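Search this site Enter keywords

3. Cell configuration and maintenance

3.1 Layout of the simulated cell

The Likik cell was built first as a simulation model and is maintained as one. Every change to the fixture, the cable parameters or the arm mounting is made in the model and run there before a revision number is issued. The model holds a single arm, a large work table and one fixture, with enough of the surrounding room to give the rendered views a background that is not uniform. Wall notices, a desk, a cabinet and a blue cart were kept in the room geometry for this purpose. None of them takes part in contact calculations.

The arm stands on a green rectangular block at the back right of the table. The block raises the first joint above the work surface, and its height is treated as a fixed parameter of the cell. Earlier revisions mounted the arm directly on the table top, which left the elbow too close to its limit when the gripper had to reach the far end of the rack pointing straight down.

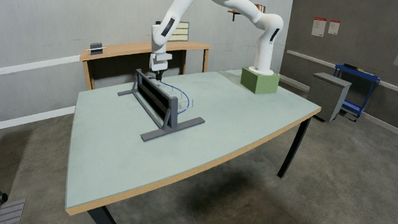

The rack is set diagonally, running from the back left of the table toward the front right. A square placement was tried in the Zendulgate revision and abandoned. With the rack square to the table edge, the wrist had to turn through most of its range between the two ends, and the planner returned inconsistent elbow postures for neighbouring targets. The diagonal placement removed most of these cases.

The feet of the rack are located by a pose entry in the cell file and are not fastened to the table. This was a deliberate choice. A fixed constraint would hide small collisions between the fingers and the upper rail, whereas a free body shifts and the shift can be logged. The rack is returned to its stored pose at the start of each run.

3.2 Cable model

The blue cable is represented as a chain of 49 rigid segments joined by damped ball joints. Bending stiffness is uniform along the length. Torsional stiffness is set separately, as the value that gave a believable loop also made the cable spring back too quickly on release. The solver runs at 1000 steps per second. Lower rates were usable for free motion but let the cable pass through the rack uprights when it was pulled tight.

Clear guide parts beside the rack were given a low-opacity material so that the cable would remain visible behind them. Their collision shapes are simplified, and the simplification is a known source of error - a cable resting on a curved edge in the render may be in contact with a flat facet in the solver.

3.3 Routine checks

Six checks are run whenever the cell file is changed. They are ordered so that a failure in an early check stops the later ones.

1. Load the file with the arm parked and confirm that the base block and the table top do not overlap.
2. Run the rack settling test for 135 steps and compare the final pose with the stored pose.
3. Drive each joint separately through its working range at reduced speed.
4. Bring the gripper over the rack with the fingers down and record clearance to the upper rail.
5. Release the cable from its stored start shape and check for segments inside the guide parts.
6. Render the approach posture from the standard viewpoints and compare it with the previous revision.
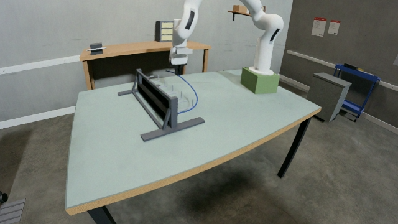
3.4 Fault and repair

The most persistent fault appeared in November, after the gripper model was replaced with the Brandes version. The new finger geometry was longer than the old one, but the tool offset in the cell file had not been updated. Check 4 passed, as it read the clearance from the same incorrect offset. The error was found only when the rack began to shift during approach.

The repair had two parts. The tool offset was recalculated from the finger mesh itself, and check 4 was rewritten to measure the distance between collision shapes directly. Roughly a third of the stored approach paths then had to be planned again - the remainder already had enough margin. Paths inherited from the older Brirkix library were discarded, as their offsets could not be traced. 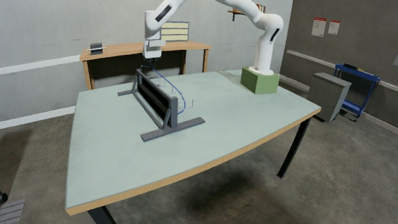
Figure 3. Simulated cell with the gripper above the far end of the rack.

After the repair, the rack held its stored pose through the full approach set. The cable start shape was left unchanged. A remaining difficulty is the contact between the cable and the near end of the rack, where segments can catch on the foot if the loop is drawn in too fast. The present workaround is a speed limit on the final part of the pull, entered by hand in the cell file.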